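From: Emese Nyitrai
To: Esterdale Home Workers list
Date: 20 October 2025
Subject: Re: [esterdale-home] Working outdoors, and what to do about the mouse

Hello all,

I've been meaning to answer this since the weekend and kept getting called away from the keyboard, so forgive me if half of you have moved on to the chair cushion thread. The original question was:

> Does anyone on here work outside for more than a few minutes
> at a time? We've just put one of those slatted round tables on
> the patio and I had big plans for it, but my mouse goes crazy
> every time it crosses a gap. I've tried a magazine (slides
> around) and a place mat (too bumpy). Also my wrist is killing
> me by lunch. Is there a trick to this or should I give up and
> go back to the spare bedroom?

Please don't go back to the spare bedroom! I've been doing my mornings out on our patio since May, whenever the weather allows, and I love it more than I can tell you. We have what sounds like the same sort of table, round, with the slats all running out from a solid piece in the middle like a sliced pie, and I went through exactly the same thing with the magazine. In my case it was a Jondum seed catalog, which at least gave me something to read when I got fed up.

What fixed it for me was a proper mouse pad with the wrist rest built into it. Mine came from the little Yazıcı stationery shop in Tramthorpe, and I'm afraid I picked it mostly for the color, but it has turned out to be a very sensible thing. It bridges the gaps, the mouse runs smoothly over the top, and the cushion takes the weight off my wrist. 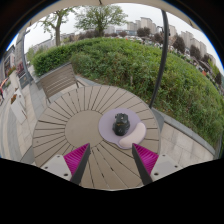

My corner of the patio, with the lavender pad and its pink wrist rest on the slats.

A few things I've learned along the way, in no particular order. Try the pad on the slats before you settle down, and push on it with your palm. If the pad is very thin you'll feel every edge coming through, and then you're back where you were with the place mat. A thicker one is worth the extra couple of dollars. I had a thin one first and gave it to my sister, who has a nice flat desk and is perfectly happy with it.

Wipe the table first. I keep an old dish towel by the back door for this. Hedge bits get everywhere at our place (we have a big hedge right behind the bench, and it drops tiny leaves all day long if there's any wind), and one crumb of leaf under the pad makes a lump you can't stop noticing. The same goes for the underside of the mouse. I turn mine over and blow on it, and every so often I go around the little feet with a cotton swab.

Bright sun is the other thing. My mouse gets jumpy when the light comes in low, and I lost a whole morning to that before I thought to turn my chair around so that my own shadow fell across the pad. I can't promise it will work with yours, but it costs nothing to try. 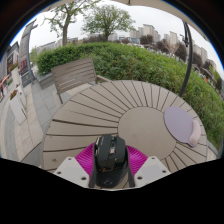
Then there's the question of what to leave outside, and my answer is nothing at all. I left a pad out overnight once, it rained, and the cushion part took 3 days to dry and never smelled right again. Now everything goes into a shallow basket and comes in with me when I stop, mouse and pad and glasses and the coffee cup too if I remember it. One trip, and the table is free for supper.

As for your wrist, do look at the height of your seat before you blame the mouse. Patio seats tend to be low, and you end up reaching up to the table without noticing. I sit on 2 folded blankets — not elegant, but my shoulder stopped aching within the week. The wrist rest helps as well, though I find it's best to lean on it between bouts of clicking and keep the hand loose while I'm really moving around.

Does anybody have a good answer for screen glare? I've been propping up the lid of a cardboard box, and it blows over.

Warm wishes to everyone, and do let us know how you get on with the table,

Emese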